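Steamer basket smells musty and my buns come out wet on top – what am I doing wrong?

Posted by gellier_kitchen in Cooking & Kitchen

I got back into making steamed buns in November after years of buying frozen, and I'm having two problems I can't shake. First, the basket picks up a musty smell if I don't use it for a week or so. Second, the tops of my buns come out pocked with little wet craters, like somebody dripped on them (which I guess somebody did, it's the lid).
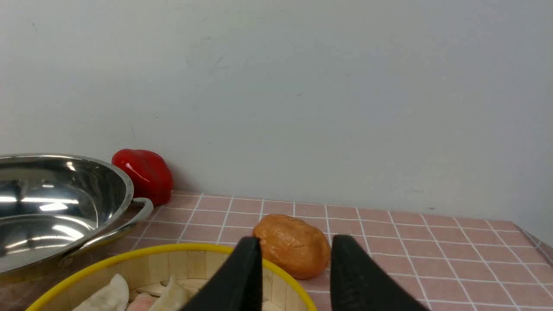 My dough is nothing fancy: 372 grams of all-purpose flour, yeast, sugar, warm milk, a spoonful of oil. It rises fine. I've been steaming for 9 minutes at a hard boil and yanking the lid right off when the timer goes. After dinner I wash the basket with dish soap and stick it in the cabinet over the fridge. My mother never had this trouble, but she also never wrote anything down, so no help there. Do I need to buy a new one or can this be saved?

Tramora

Don't buy a new one yet! The smell is almost always from putting it away damp. Skip the soap, bamboo soaks it up and you'll taste it later. I scrub mine with hot water and a brush, shake it out hard, and then leave it standing on its side overnight so air gets at both faces.
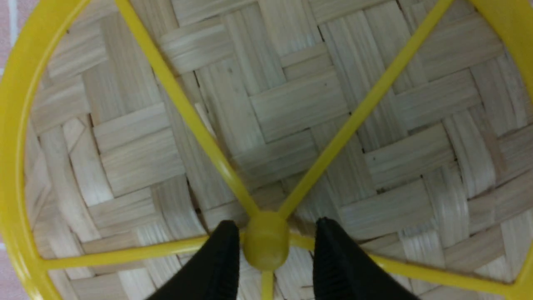 Check around the middle of the lid, where the spokes meet the weave.

If it already smells, steam it empty for a good while with a splash of white vinegar in the water, then dry it for a full day, longer if your kitchen is humid. If you see fuzzy spots that come back after that, okay, toss it. And get it out of that cabinet. Mine lives on an open shelf with a paper towel inside.

Clifford Lévesque

Agree on the soap. For the wet tops, I'd turn the heat down. A hard boil throws way more steam than the weave can let out, so it collects and drips. Medium is plenty, and give them 2 extra minutes to make up for it.
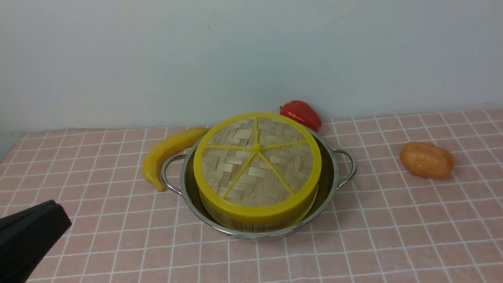 The other thing is the lid. Turn off the burner, wait a few minutes, then lift it and tilt it away from the buns as you go. When you yank it off right away the buns can collapse and wrinkle too, and people blame the yeast. Some folks wrap a dish towel around the lid – works great, just tie the corners up on top so they stay clear of the flame. Also keep your water an inch or so below the basket.

skinisum98

just use parchment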